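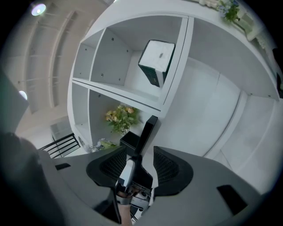
Ottar Berge wrote back the same evening: please put the shelf stuff in one place, with the parts first and the opinions after, so people don't have to dig through the whole thread to find out what size box fits. Fair enough. So this is the README, and I've tried to keep the opinions down (I failed, you'll see).

# Skivell shelf styling notes

These are my notes on filling an open cubby shelf so that it looks like somebody lives with it. The folder started out as a few lists I kept for myself when I was redoing my hallway, and then people kept asking for the lists, and now it has a name and a README. The shelf is a Skivell. If yours is some other open unit with white boards and rows of peg holes, most of this will carry over fine, just measure first!

## What's in the folder

- `lists/` has the shopping and packing lists, one per shelf layout
- `layouts/` has the layouts as plain text, top row first, left to right
- `flowers.txt` is everything I know about fake flowers, which got long
- `boxes.txt` is for storage boxes and what goes in them
- `old/` is stuff I don't stand behind anymore but can't delete

There are 28 layouts right now. I number them in the order I made them, so a higher number doesn't mean a better one. Layout 5 is still my favorite and I use it at home.

## How to read a layout

One line per cubby. A cubby gets a word for the main thing in it, then anything smaller after a comma. An empty cubby is written as `empty`, and please don't skip the line, or every cubby after it slides over and you end up with the flowers in the wrong row. The top of the unit gets its own line called `top`.

A bit of one, so you can see it:

 top: small bouquet, white planter
 row 1: empty / box
 row 2: flowers in pot, tall black thing

"Tall black thing" is a real entry. I use it for anything slim, dark and upright. A vase, a speaker, a file holder, whatever you own. What it is doesn't matter much to the layout, it's there to stand next to the soft shape of the flowers and give the cubby a straight edge.

## Boxes

I like a box with a dark side and a light top. Dark green and white is a great pair on a white shelf, because the green shows up from across the room and the white sort of disappears into the boards. Put it near the front of the shelf if you open it a lot, and push it back if you don't. I keep mine near the front and bump it with my elbow every single Tuesday when I vacuum, so do with that what you will.

The Lirneo boxes are 300 mm wide and leave room for your fingers on both sides. I also tried Ladeck boxes. They're nicer to touch, but the lids pop up at one corner after a while (mine did, anyway) and then I'm pushing them down every time I walk past.

What I put in boxes: cables, candles, birthday cards I bought too early, the spare pegs. What I don't put in boxes: keys. I've lost two sets that way.

## Flowers

Fake ones. I know, I know. But the hallway gets no sun at all and I killed three ferns out there before giving in.

Yellow is the easiest color to live with. Pale gold blooms with plenty of green leaf look good in a black square pot, and the square pot sits flat against things, so you don't get that odd gap a round one leaves. Bend the stems before you put the pot in the cubby. I always forget, and then I'm in there with one hand, scratching my knuckles on the peg holes.

Blue and white go up on top of the unit. People look up at those from below, so keep the bunch small and let the leaves hang over a little. If you have a tall bouquet, save it for a table.

Dust is the real problem. A hair dryer on cold works, and so does taking the whole pot outside and shaking it, which my neighbors have opinions about.

## Empty cubbies

Leave one! Please! Every layout in the folder has at least one `empty`, and it's the line people write to me about the most. They fill it. I get it, it feels like wasted space, and there's always a stack of mail looking for a home. Give it a month before you decide. In layout 5 the empty one is up in the top row, where mail doesn't land so easily.

## Pegs and boards

Set the pegs for the tallest thing you own and work down from there. I did mine the other way around the first time and had to empty the entire unit to move one board. A full-width board on mine is 700 mm long, and I wouldn't try to move it alone with a pot still standing on it.

## Known problems

- Layouts 9 and 11 are the same layout. I renamed one and forgot.
- The Mridha list in `old/` uses inches, everything else is millimeters.
- `flowers.txt` has a rant about glitter in the middle. Scroll past it.

## Using this stuff

Copy it, change it, print it and stick it inside a cupboard door. If you make a layout of your own, send it over in the same format and I'll add it with your name on it. Ottar's is number 17, and yes, he filled the empty cubby.

We use cookies to remember your settings and see which pages get read. Accept all | Manage preferences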